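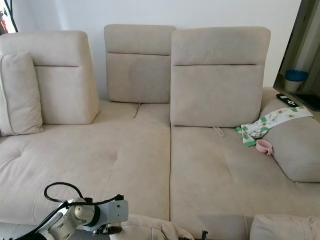
Home Product Guides Seating Limbridge Sectional Care Contact

5. Adjusting the Backrests

The Limbridge sectional has upright backrest cushions that can be moved forward or back on the seat. Each one is positioned separately, so they do not have to line up. Setting one forward gives a shorter seat, and setting it back leaves room to put your feet up.

Before you start

Take throw pillows, blankets and covers off the seat. A cloth draped over the armrest can stay where it is as long as it is clear of the backrest next to it.

To move a backrest

1. Stand in front of the sofa, facing the cushion you want to move.
2. Hold the backrest by both sides, below the horizontal seam. Do not lift it by the headrest section.
3. Tilt the top toward you until the base comes free of the seat.
4. Slide the backrest to its new position and lower it.
5. Press down on the base with both hands, then lean on the backrest lightly before sitting back.

Note: Neighboring backrests may overlap slightly when one is set farther forward. Leave a 2-inch gap if you want to stop the sides from rubbing.

CAUTION: Keep fingers out of the gap between the seat cushions while a backrest is being lowered.

CAUTION: Do not sit or stand on a backrest. The load limit for each is 111 pounds, leaning weight only.

6. Smoothing the Seat

Wrinkles and shallow dimples in the seat fabric are normal with use.

1. Pat the cushion from the outer edges toward the middle.
2. Brush the fabric in one direction with a soft, dry brush.
3. Put the throw pillow back upright at the end of the sofa.

Light fabrics pick up dye – wash new printed cloths before draping them on the arms.

For replacement backrests or covers, write to Corinne Begay at Seststead Parts and quote part group 91.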